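Section 3. Planning the Purchase and the Workplace

Read this section before you order the Wovico arm. Most extra costs come from the room and not from the arm itself.

3.1 Write down each task the arm must do. Give one line to each task, for example "move plant pot on table" or "pick up cord from floor".

3.2 Mark the tasks which a person does with two hands. For these you need the second arm, and the budget must be calculated again.

3.3 Measure the distance from the table to the nearest wall, pipe and wall socket. The arm needs 153 cm of free space on its working side.

Note: Floor tasks need the long column — it is ordered separately and delivery takes up to 9 weeks.
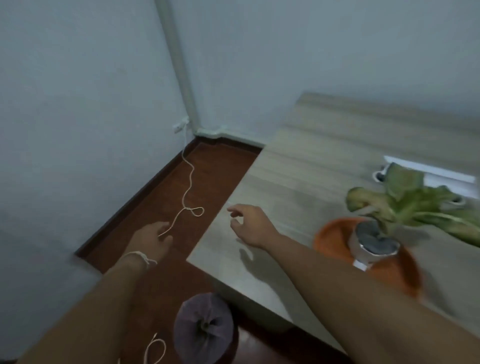
3.4 Choose the gripper. The Vemum gripper is enough for pots, plates and other firm objects. For string, cloth and bags take the Jugah soft fingers, which cost more and wear out faster.

3.5 Fill in the budget sheet in this order: arm, column, gripper, mounting, training of staff. Add 2000 dollars for spare parts in the first year.

Caution: Do not count on an old table for mounting. The table must not move when the arm is fully stretched.

3.6 Send the sheet to your Drunden dealer together with the room measurements. Orders which are confirmed before the end of March are delivered with the 8 m cable set.

Note: The soft fingers cannot be returned after the package is opened.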